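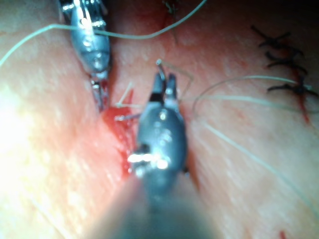
So the wreath stall is back for the July fair this Saturday, and yes, I know it's summer – I'm doing dried lavender and eucalyptus ones for the porch instead of holly! Lurdes Seixas has lent me her big trestle table again and I've been making them up every evening since the schools broke up. The ribbon gets sewn on this year, no more glue, and for that I swear by a small curved needle, silvery and thin like the one in those slender jaws, with a fine pale thread trailing off it. A straight one just jabs the moss. I've finished 14 so far and my kitchen smells gorgeous (my husband says it smells like a drawer).

Doors open at ten at the Clallier hall and there are 37 stalls booked, which is more than we had at Christmas. Macarena Campos is bringing her painted jars and Alfie Lockwood has promised sweet peas, six bunches at a time, so get there early if you want some.
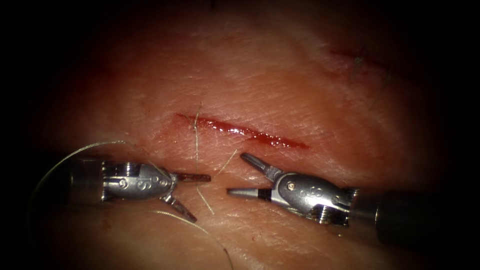
I'm also running a little table for people who'd like to have a go at mending a cushion cover. Bring your own if you've got one with a rip in it! A straight, slightly slanting slit like the one across the middle of that pad is the sort I'd start a beginner on, and Ravinder Ouellet will be next to me doing the fiddly corners. We've got plenty of thread but not many scissors, so pop a pair in your bag. Tea and lemon cake from half past ten.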